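Chapter 4
Concrete Frames and the Office Plan

Most large office buildings put up in the post-war decades have a frame of reinforced concrete. The frame carries the floors and the roof, and the outer walls carry only their own weight. This left architects free to place windows and partitions where the client wanted them.

The Riedl Building in Brirnham is used throughout this chapter. It has 38 storeys and a lettable area of 3,634 square metres in its lower block alone. Brigitta Pfister, its architect, set the lifts and stairs in a single core on the north side. The columns stand along the outer edge, so each floor is one open room with a strip of service rooms behind it. Tenants may divide the room as they please, provided the routes to both stairs are kept clear. 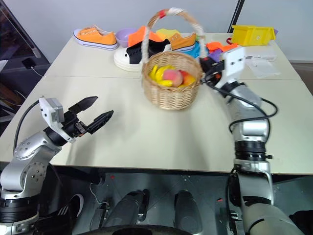
Fig. 4.1 Basket of play fruit on a pale tabletop.

The core does two jobs. It holds the pipes, cables and lifts, and it stiffens the tower against the wind. Halina Kaczorowski, the engineer, made its walls thicker at the base, where the load is greatest. Section 4.2 sets out how this load is worked out floor by floor.

An open plan has drawbacks. Sound travels easily, and desks far from the windows need electric light for most of the day. The second phase, at Jistska Street, has a narrower floor for this reason. Its plan is compared with that of the tower in Section 4.3.

Terms to learn: frame, core, lettable area, partition, bay.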